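Minutes – two-arm cell upkeep, Sunday, May 14, 2023
Present: Shabnam Rajput (chair), Enikő Balogh, Zeeshan Mirani, Wanda Pruitt (notes). Apologies: Deolinda Veloso

1. Last minutes. Ok'd, no changes.

2. Fingertips. Wrap on the pads wears at the inside corner first. Enikő wants a change every 3000 cycles, Zeeshan says go by look and feel. Agreed: cycles, plus a look at start of shift. Both fingers of a pair get done together, never one alone. Old wrap comes off completley before new goes on.

3. Grip force. Left arm at 60 percent, right at 55. Zeeshan to try both at 55 on the slim black part and write down slips. No change to the Trosau job until he reports.

4. Cables. Loop at left wrist to be checked for rubbing after every re-home. Ghauri quoted for longer ones – too dear, parked till August.

5. Wrist cameras. Lens wipe goes on the daily sheet. Dry cloth only. Enikő to redo calibration after the next pad change, both sides.

6. Table. Surface scuffed, brown mark across the front. Wanda to try cleaner, if no good we order a new top. Tray position to be taped once that is settled.

Left arm with part over the tray, then two wrist views with the fingers open:
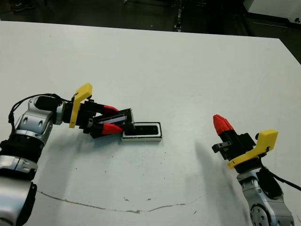
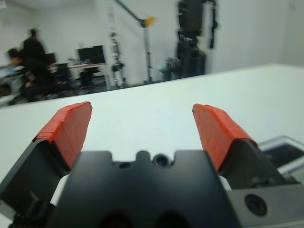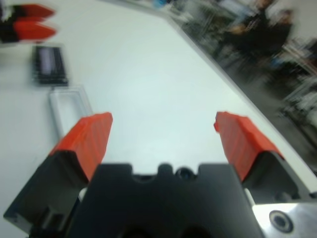
7. Spares. 38 bracket screws in the drawer, enough. Red tape low, Shabnam to order from Dedby.

8. AOB. Deolinda sent a note asking for the e-stop test to be logged seperately – agreed. Sheet template from Wanda.

Next meeting: same time, two weeks. Zeeshan on notes.

3 comments
5 shares

Recent items
Minutes – Neltel site visit
Daily check sheet, rev 4
Re-homing the arms after a power cut
Spares list and reorder levels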